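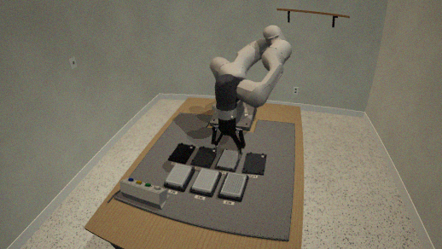 Unit 3: Message storage and deletion in chat services

Instructor: Uliana Lytvynenko

3.1 Terms

A conversation is stored as a list of message records. Each record holds a message ID, a sender ID, a time and a body. Attachments are kept apart from the body and are referred to by a link. In the course server, Nirkthorpe, a body may hold up to 1000 characters. Longer text is split by the client before sending.

3.2 Two kinds of delete

Local delete hides a record for one account. The server adds the account ID to the hidden list of that record. Other members still see the message.

Full delete removes the body for every member. The record stays as a marker with its ID and time, so that replies pointing to it do not break. On Nirkthorpe, only the sender can request a full delete, and only within 600 seconds of sending.

3.3 Clients that are offline

A client that is offline keeps its own copy until it next syncs. The Ilon client asks for markers first and new messages second. The Aoun client does the reverse, and may briefly show a body that has been deleted on the server. Neither client can recall a screenshot or a copied text.

3.4 Exercise

Load the Clomstead data set, which has 269 records in one group conversation.

Apply a full delete to the first record that has a reply. Export the conversation and find the marker.

Repeat with a local delete and compare the two exports. Note which fields changed.

Reading for Unit 4: group membership and access to older messages.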